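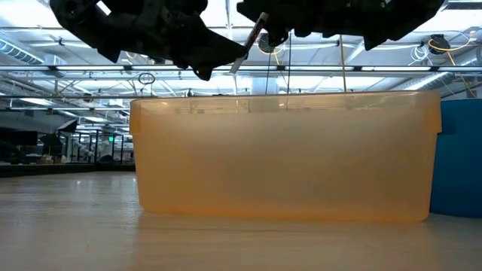 Zirton opens rentals of two-armed sorting station to small workshops

8 October 2019

Small repair shops and parts counters can now rent a two-armed sorting station by the month, under a service launched this week by equipment supplier Zirton.

The station, called the Rilell, is a bench unit with a pair of grippers that work above ordinary plastic bins and containers. It is meant for mixed small goods such as offcuts, strips, fittings and returned parts, which many shops still sort by hand at the end of a shift.

Rental is $859 a month, with a minimum term of three months. The price covers delivery, set-up, a half-day of training and replacement fingertips. Freight outside the metropolitan area is charged separately, and customers supply their own table and bins.

Hamdia Tekleab, who manages the rental program, said most of the early inquiries had come from businesses that looked at buying a machine and decided against it.

"They don't have the volume to keep one busy all year," she said. "They might have a backlog after stocktake, or one big contract with a lot of odd pieces in it. Three months covers that."

The two grippers can be fitted with different fingers. A narrow, pointed set is supplied for thin or flat pieces, and a broader set is available for boxes and blocks. Changing a set takes a hex key and a few minutes, according to the handbook.

Bins do not need labels or codes. During set-up, the operator tells the station where each bin sits and what should go in it. If a bin is moved, that step has to be repeated. Translucent bins can be used, although Zirton recommends a solid colour where the table is under strong overhead lighting.

Ardeleanu, a lighting and stage hardware repairer, had a station on trial through the winter. Workshop supervisor Sorin Pîrvu said it handled metal strip and bracket stock well but was slow with anything tangled.

"Cable is a no," Mr Pîrvu said. "We pulled that out of the mix in the first week. For the flat pieces it was fine, and we left it going over lunch."

He said the trial unit dropped pieces from time to time, mostly thin ones picked up near one end, and staff had to check the floor around the table. Ardeleanu has since signed up for a second term.

Zirton has 38 stations in its rental pool. Two are being held back as spares, so that a faulty unit can be swapped without a long wait. Faults reported before noon on a business day will be looked at the same day by phone or remote login, and a technician will be sent if that does not fix the problem.

A larger version with a longer rail, to be sold under the Bosberg name, is due in January. Pricing for that model has not been set. Customers already renting a Rilell will be able to switch partway through a term without paying a second set-up fee.

Bookings for the current model are open now through Zirton's rentals desk. A refundable deposit equal to one month's rental is payable on booking.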